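Wound closure practical, handout 3: simple interrupted sutures

Oana Căpraru
October 22, 2023
4 comments

Right, so last time we got as far as holding the needle properly, and I promised we'd put some stitches in this week. We're on the skin pads again (the Drevora ones, second shelf down – please take one that's already been cut before you open a new packet!).

The simple interrupted stitch is the one I'd want you to know if you only ever learnt one. Each stitch has its own knot and stands by itself, so if one fails the others still hold.

What I'd like you to do:

Grip the needle a bit over halfway back from the point, never right at the tip. Go in at ninety degrees to the skin. I know it feels wrong. Turn your wrist and let the curve do the travelling, then come up the same distance from the edge on the far side. Tie, lay the knot to one side of the wound and trim both tails short, but leave enough to get hold of when the stitch has to come out.

Then move along and do it again. Keep the gaps even, and look back down the line after every knot, because spacing drifts before you notice it.

Watch your thread too. I had a lovely group in May who tied beautifully and then lost ten minutes to tangles – park the long end well away from where the needle's coming up.

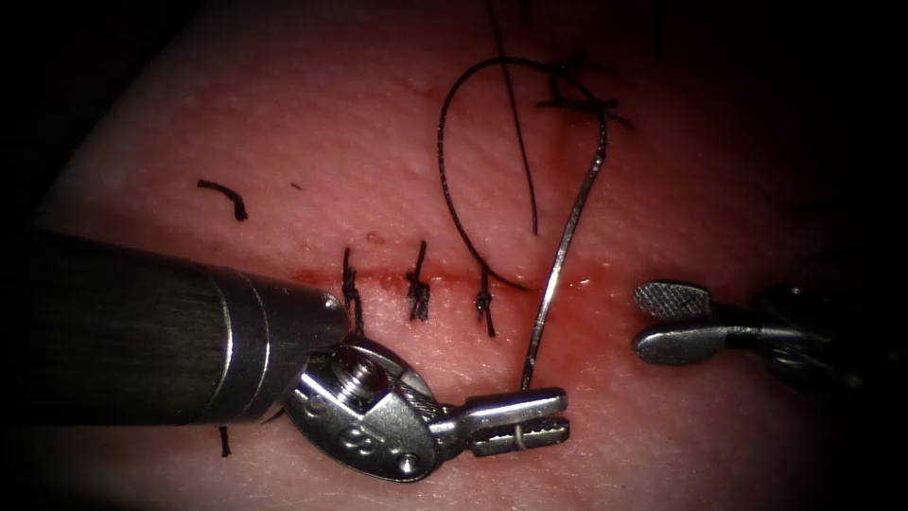 Fig. 1. Practice pad with three interrupted sutures tied and trimmed on the left part of the incision. Note the bunched thread up by the needle.

Before you go: sharps in the yellow tub, pads back on the shelf, and write your pad number on the sheet (mine's 431, hands off).

For next week, read the Stoica chapter on mattress sutures and bring a question about it.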